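Mustonen red dipper with ring handle

Plelico kitchen tools, item 792

The Mustonen is a small dipper for daily cooking. It has a round bowl and a long handle, and both are in the same bright red. We have sold it in our shop for 6 years and it is still the piece which customers come back to buy a second time, often for a daughter or son who moves to a first apartment.

The bowl is for porridge, soup, pancake batter and sauces. Many people keep one also in the flour bin or next to the sauna bucket, although we made it for the kitchen. The surface is glossy, so batter comes off easily if you rinse it soon after use.

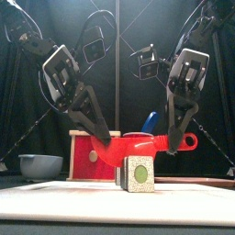
The handle has ribs and becomes narrower toward the end. We asked our designer, Tuulikki Savolainen, to keep the ribs low, so that they give a good hold but do not collect dough. At the end of the handle there is a round loop with a hole. It goes on a normal kitchen hook, and it goes also on the Nurnero wall rail, which we sell separately in lengths for 5 hooks.

Details
Material: plastic
Color: red
Sold as: single piece, or set of 2
Hanging: loop at the end of the handle
Made for: Plelico, Prirnine workshop

Care
Wash by hand with warm water and a soft brush before the first use. A dishwasher is allowed on the top shelf, but the gloss stays longer with hand washing. Please do not leave the dipper in a pan on the stove, and do not use it for hot frying oil. Tomato and beet can be wiped off with a little baking soda on a wet cloth.

Questions we receive often

Does it come in other colors? At the moment only red. We had a blue one before, but it is sold out and we do not plan to make it again.

Can I use it in a non-stick pot? Yes, it is suitable for coated pots. Lift the food with it and do not scrape with the edge.

Is there a measuring line inside? No. For measuring, please see our Prirnine cups.

Delivery
Orders which arrive before noon on Wednesday are sent the same week. The set of two is packed in one carton without extra plastic. If your dipper arrives with a scratch, write to Ville Huttunen in customer service with your order number, and he will send a new one. You do not need to return the old one.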